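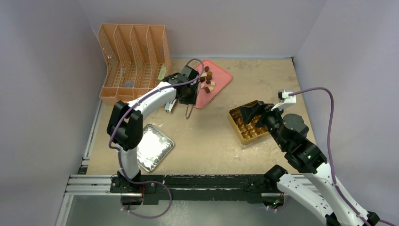 Section 4. Leveling and Securing the Table

Read this section through once before you start. You will need a 10 mm wrench, a spirit level at least 18 inches long, and a second person for steps 1 and 6.

The Jara work table ships with its four feet screwed fully in. Do not adjust them until the table is standing where you plan to use it. A table that is level in one spot will often be out of level a few feet away, even on a concrete floor.

4.1 Leveling

1. Lift the table into position with one person at each short end. Do not drag it. Dragging bends the foot stems.

2. Leave 36 inches clear on any side where someone will stand or sit.

3. Lay the spirit level along the long side of the top and note which end is low.

4. Loosen the lock nut on the low foot, then turn the foot counterclockwise to raise that corner. One full turn raises it by a little more than a sixteenth of an inch.

5. Turn the level to run front to back and repeat. Check both diagonals last.

6. Have the second person press down on each corner in turn. If the table rocks, lower the foot opposite the gap a quarter turn at a time until it stops.

7. Tighten all four lock nuts against the frame.

CAUTION: Do not extend any foot past the red line on the stem. If the floor is too uneven for the feet to make up the difference, use the Pristis floor plates (sold separately).

Note: On carpet, wait a day and check the level again. The feet will settle.

4.2 Fixing to the wall

Wall fixing is optional for tables used alone and required when two or more are joined end to end.

1. Hold the bracket against the underside of the rear rail and mark the wall through both slots.

2. Move the table forward and drill the marked holes. Check for pipes and wiring first.

3. Fit anchors suited to your wall. The ones in the box are for masonry only.

4. Move the table back, check the level again, and drive the screws until the bracket is snug. Overtightening will pull the rear feet off the floor.

4.3 Care of the top

Wipe with a damp cloth and mild soap. Do not use scouring pads or solvent cleaners. Light scuffs come with normal use and are not covered by the warranty — deep cuts should be filled so that water does not get in.

Recheck the lock nuts after the first month, then twice a year.

Changes in this edition: step 6 of 4.1 was rewritten by Vicente Durán after questions from customers, and the wall bracket supplied since October has slots in place of round holes. If your bracket has round holes, ask Vercombe for the earlier sheet.

Section revised November 28, 2018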